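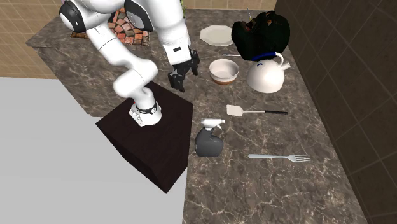

Robot arm over a dark marble countertop (computer rendering).

February 1, 2024

I finally used up my airline miles from Ireo, and the trip took more work than I expected. I had been sitting on the balance since November, when they wrote to say the older miles would lapse in spring.

The flight I wanted was the nonstop to Rurkitetti. On the website it showed no award seats for any week I could travel. Leen Yammine, who I used to work with, told me to search for the two legs separately, with a stop at Filtano. That worked on the second try. The taxes and fees came to $432, which is high for a free ticket but still less than the $554 they wanted for the cheapest cash fare.

The stop at Filtano was two hours on paper. We left late and I had roughly 40 minutes to change terminals. The shuttle bus leaves from the lower level and the signs send you to the upper one, so go down the stairs by the pharmacy. I made it, and so did my bag.

The second plane was older, with no screens and narrow seats. Legroom was fine. They served a cheese roll and coffee, and you pay for anything else. Seat 22A has no window, just wall, so pick another one.

Coming back I had the same routing and both flights were on time. I have 493 miles left, enough for nothing. Erasto Mosoti asked if I'd do it again with the Xue card he keeps recommending. Maybe. I want to read their change fees first, and I'll post them when I do.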